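How to Request a Crash Report from the Drorside Police Records Desk

Drivers, passengers and property owners named in a report may request a copy. Insurers and attorneys need a signed release from one of them.

Find the case number on the card the officer handed out at the roadside. If the card is lost, give the desk the street and the time of the crash.

Fill in form 511 and sign page 2. Unsigned forms are returned by mail.
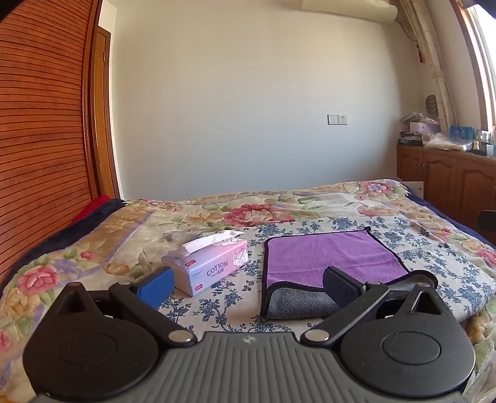
A floral bedspread with a lighter sprigged cloth over the nearer part.

Bring the form and a photo ID to window 4 on Serrano Street. Requests can also be mailed – include a copy of the ID and a stamped envelope.

Reports still under investigation are released in part. The narrative and witness names are held back until the case is closed.

To correct an error, write to Elvia Zepeda, records supervisor, and quote the case number and the line in question.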